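Hindemix Community Pantry
@hindemixpantry
08/07/2021

1/ We are pleased to share our updated guidance on donating, borrowing and returning reusable food containers. It applies to everyone who uses the shared kitchen, the community fridge or the take-home meals program. Please read the whole thread before your next visit.

2/ The container shelf opened last October. Over that period 916 containers have been lent out with meals. Most have come back clean and complete. A fair number have come back without a lid, or with a lid that belongs to something else.

3/ From this week, a container and its lid are treated as one item. We will no longer accept a base by itself at the front counter. If you have a spare lid at home and are unsure what it fits, bring it in and staff will try it against the odd bases in the crate under the sink.

4/ What we can accept: food-grade plastic containers with a close-fitting lid, glass containers with no chips, and stainless steel containers of any size up to the depth of the fridge shelf.

5/ What we cannot accept: takeaway tubs, margarine and yoghurt tubs, containers with deep knife marks on the inside, and anything that has been used to store paint, screws, garden chemicals or pet medication, however well it has been washed.

6/ Staining is not a reason for refusal. Tomato and curry will colour most plastics and the container is still sound. A lingering smell is a different matter. Please leave the container open in the sun for an afternoon and check it again before you bring it in.

7/ Seals. Many of the newer containers have a soft silicone gasket set into a groove where the lid meets the body. The gasket is removable on most of them and it must be taken out for washing. Food and moisture collect in the groove and mould can grow there while the rest of the container looks clean.

8/ To remove a gasket, push it sideways with your thumb until a small loop lifts out of the groove, then pull the loop gently. Please do not use a knife, fork or skewer. A nicked gasket will leak, and we have no supply of replacements for most brands.

9/ Wash the gasket in hot soapy water, run a soft brush around the groove, rinse both and let them dry completely. Refit the gasket flat, with no twists. If it seems too long for the groove, it has usually been put in inside out.

10/ A simple check before returning: fill the container one-third full with cold water, close the lid and hold it upside down over the sink. Any dripping means the gasket needs to be refitted. If it still drips after a second try, return it with a note and we will put it aside.

11/ Filling. Cooks in the shared kitchen are asked to leave a finger's width of space below the rim. Soup and sauce expand in the freezer and will lift a lid that has been filled to the top. The standard single serve remains 47 cents to the household, with the container lent at no charge.

12/ Hot food must be cooled before the lid goes on. Divide large batches into shallow trays first, in line with the cooling chart on the kitchen wall. Containers holding warm food are not to be stacked in the fridge.

13/ Labels. Every filled container needs a label with the name of the dish, the date it was made and any allergens. Use the removable labels in the top drawer and put them on a dry lid. Masking tape is acceptable if the drawer is empty. Permanent marker directly on the lid is not.

14/ If a donated container still carries the maker's sticker, you may leave it in place. We would sooner have the sticker than the grey, tacky patch that is left after half of it has been picked off.

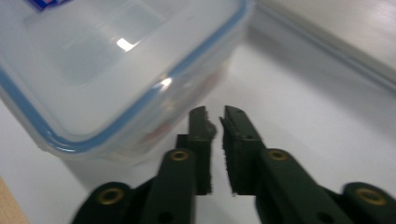
Clear-lidded container with a light blue silicone seal.

15/ The style shown in this post is the one we find easiest to manage. The coloured seal is simple to spot along the rim, and the clear lid suits our shelves well. Frosted sides do make the contents hard to identify from the front, so the label on a filled container matters all the more.

16/ Brands. We are often asked which brand to buy. The pantry does not endorse any maker and a donation need not match what we already have. Please choose a size you would use at home. The 1000 mL size is borrowed most often and is the one we run short of.

17/ Microwaves. Lift one corner of the lid, or take the lid off entirely, before reheating. A sealed lid can warp with the steam and will not close properly again. Where the base carries no microwave symbol, move the food to a plate or bowl.

18/ Returns may be left in the blue tub inside the Denix Street entrance during opening hours. Please do not leave containers outside the door overnight. Those left outside have to be washed again, and in wet weather the boxes they come in fall apart.

19/ Borrowing limit. Each household may have up to 8 containers on loan at any one time. Larger households, and anyone collecting meals on behalf of a neighbour, can ask at the counter for a higher limit. No proof or paperwork is needed.

20/ There are no late fees and there are no plans to introduce them. If a container has been lost, broken or melted on the stovetop, let us know so it can be taken off your card. Households will not be asked to replace it.

21/ Sorting sessions are held at the Hyun Room, next to the library, on the first morning of every month. Lids are matched, gaskets are checked and anything past use goes to the Zastex Road depot, where staff will advise which plastics can be recycled. Sessions are seated and suitable for all ages. Tea is provided.

22/ A printed copy of this guidance is available at the front counter in large type. Please ask if you would like one posted to you. Questions can be left as a reply to this thread and will be answered during office hours.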